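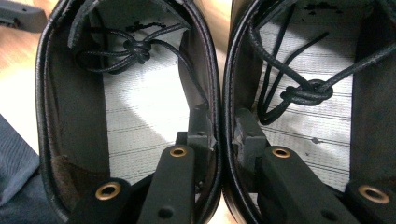 スカルナンス共同工房 ロボット班

手持ちグリッパー「Brusta」組み立て・設定の手引き
第4章 靴を使った動作確認と記録

この章は、第3章までの組み立てと配線が済んだBrustaを使い、革靴を対象に把持動作を記録するまでの手順をまとめたものです。作業は一人でできますが、初回は経験者と一緒に行ってください。本文中の「指」は、先端付近に真鍮のハトメが付いた黒い平板を指します。

4.1 用意するもの
・Brusta本体(第3章の点検表に記入済みのもの)
・記録用カード(空き容量を確認しておく)
・ひも付きの革靴 一足
・作業台と、台に敷く布
・六角レンチ、柔らかい布、養生テープ

注:靴は工房の備品棚にあるものを使います。私物を使う場合は、履き口の縁や内側の革に擦り傷が付くことがあるので、持ち主の了解を取ってください。

4.2 指の取り付け確認
1. 電源を切り、引き金を放した状態で本体を台に置く。
2. 指を一本ずつ軽くつまみ、左右に揺らす。がたつきがあれば根元のねじを締める。
3. ハトメの縁を指先でなぞり、めくれやばりがないことを確かめる。
4. 引き金をゆっくり最後まで引き、左右の動きがそろっているかを見る。片側だけ遅れるときは第3章3.6に戻ってワイヤーを張り直す。

注意:ハトメにばりが残ったまま使うと、靴の内張りの糸を引っかけます。ばりはやすりで落とし、粉を拭き取ってから次へ進んでください。

4.3 靴の置き方
1. 二足分の場所は要りません。左右一組をつま先の向きをそろえて横に並べる。
2. 履き口を真上に向ける。中敷きがカメラから見えるように、舌革を起こしておく。
3. 靴ひもは結び、余りを履き口の内側に入れる。外に垂らしたままにしない。
4. 左右の履き口の縁がほぼ触れる程度まで寄せる。離れすぎると指が両方の靴に届かない。
5. 照明を点け、革の縁の反射を見る。縁に光の筋が出るのはかまわないが、中敷きの縫い目が白く飛ぶようなら照明の向きを変える。

注:黒い靴の内側に黒い指を入れるので、暗いと境目が記録に残りません。中敷きの色が薄い靴のほうが調整は楽です。濃い色の中敷きしかない場合は、露出を一段上げてください。

4.4 差し入れと把持
1. 電源を入れ、表示灯が点灯するまで待つ。
2. 本体を靴の真上に構え、指先を下へ向ける。
3. 指を左右の履き口に分けて下ろす。内側の二本が、二つの靴の隣り合う側の壁をはさむ位置に来るようにする。
4. 中央の角形ブラケットが履き口の縁に乗り上げていないか確かめる。乗っているときは一度抜いてやり直す。
5. 引き金を半分まで引き、指が革に当たったところで止める。
6. さらに少し引き、靴を台から浮かせる。高さは指一本分で足りる。
7. 静かに下ろし、引き金を戻して真上に抜く。

注意:結び目の輪に指を通さないこと。輪に入ったまま抜くと靴が横倒しになり、ワイヤーに無理な力がかかります。引っかかったときは引っ張らず、電源を切って手でほどいてください。

注意:指の間に手を入れて靴の位置を直さないこと。直すときは必ず本体を台から離します。

4.5 記録の設定
設定画面は工房のパソコンの「Vikesier」から開きます。初期値は次のとおりです。

把持力の上限 9 N
一回の記録の最大コマ数 2,000
保存までの待ち時間 300ミリ秒

把持力の上限は、この章の作業では変更しません。革の柔らかい靴で滑るときは、上限を上げる前に指の当たる位置を履き口の縁から少し下げてみてください。待ち時間を短くすると最後の数コマが欠けることがあります。

記録の開始と終了は握りの横のボタンで行います。4.4の手順2で押し、手順7で抜き終わってからもう一度押します。失敗した回も消さずに残し、メモ欄に「乗り上げ」「ひも」「滑り」のどれかを書いてください。

4.6 うまくいかないとき
指が内張りに沈んで動かない
 下ろしすぎです。ハトメが履き口から見える高さまで戻します。
片方の靴だけ浮く
 左右の履き口の高さをそろえます。それでも直らなければワイヤーの張りを点検します。
映像の下半分が暗い
 構えた本体の影です。照明を手前側へ移します。
「E136」が表示される
 角度センサーの原点がずれています。引き金を放し、電源を入れ直してください。

4.7 片付け
1. 電源を切り、カードを抜いて所定の箱に戻す。
2. 指とハトメを乾いた布で拭く。靴クリームが付いたときは中性洗剤を薄めて使い、ハトメの裏も拭く。
3. 靴の内側を見て、新しい傷があれば備品ノートに書く。
4. 本体は指を上にして棚の二段目に置く。

指の図面を直したい場合はArash Shojaeiまで、Vikesierの設定についてはKamran Naseriまで連絡してください。替えのハトメは工具棚の引き出しにあります。最後の一袋を開けた人は在庫表に印を付けてください。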